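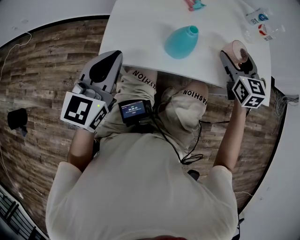 How to clean a textured drinking cup and a narrow-neck bottle

Cups with a pattern of small bumps look nice on the table, but they keep dirt in places where a sponge does not go. Bottles with a narrow neck have the same problem on the inside. I clean mine together every ten days and it takes me about 9 minutes of work, plus the waiting.

What you need

– a soft old toothbrush
– a long bottle brush, thin enough for the neck
– baking soda
– dish soap
– a clean cotton cloth

Step 1. Clear a small table

Choose a light table if you have one, because on white you notice every drop. Put the cup on the side of your stronger hand and the bottle in the middle. Other bottles can stay on the table, only move them to the far edge.

Step 2. Soak

Mix 300 ml of warm water with one spoon of baking soda and pour it into the cup up to the rim. What is left goes into the bottle. Do not use boiling water, some plastics change their shape. Leave both for half an hour.

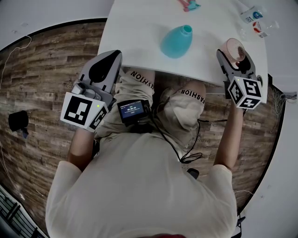 While you wait, wash the cap of the bottle if it has one. Use the toothbrush and one drop of soap, and go around the thread two times. My neighbor Efua Asamoah puts her caps in a tea strainer so they do not fall into the drain, and I have copied this from her.

Step 3. Brush the cup

Pour out the water. Hold the cup low, near the bottom, and brush the outside in small circles. Straight lines pass over the bumps and leave the dirt between them. Then do the rim, inside and outside, with the brush held flat.

Step 4. Brush the bottle

Push the brush in slowly until it touches the bottom. In a round bottle you must bend the brush a little to reach the wide part. If you have no such brush, put in a spoon of uncooked rice with some soapy water, close it with your palm and shake well.

Step 5. Rinse and dry

Rinse two times with cold water. Dry the cup with the cloth and let the bottle stand upside down in a rack overnight – a towel under it closes the neck and the inside stays wet.

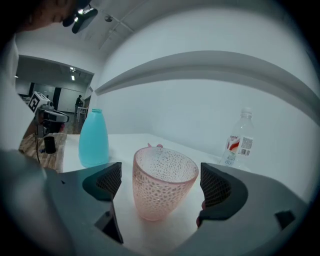 Pink cup with raised ovals, next to the light blue jug.

If you still see white spots between the bumps, it is probably lime. Wipe with a little vinegar, wait ten minutes and rinse again.

Written by Ximena Alarcón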